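Features > Work > Shop Floor
Print this article | E-mail this article
Search this site Go Advanced search

The New Hire Doesn't Do Socks

At Folteder, a laundry in Fontana that washes for 14 small hotels and one very demanding spa, the newest member of the crew has two arms and no opinion about the radio.

Inger Ragnarsson, who runs the floor, was promised relief from the bending. Her people used to stoop to a basket 700 times a shift, and the company's physical therapy bill read like a mortgage. Now the robot takes the stooping and the staff take the robot's questions, most of which arrive as a beep.

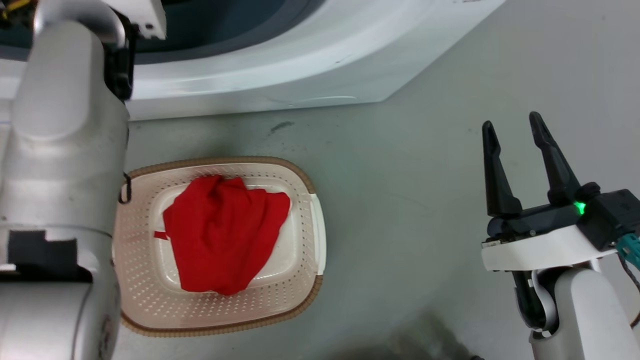 A bunched red cloth in its basket, between the arms at Folteder.

Yolotzin Cuautle spent 11 years loading. Her title since September is "cell lead," a promotion worth $131 a month and a tablet she keeps face down. "I used to have a sore back," she says. "Now I have passwords."

Osamu Takagi, on the folding tables, remains unconvinced. He sorts faster than the machine and likes to do it where the managers can see. No one has been laid off - two people who retired weren't replaced, a distinction he finds less comforting than Ragnarsson does.

The crew has asked for a say in the robot's hours. Meanwhile it works the early shift, which Cuautle was glad to give up.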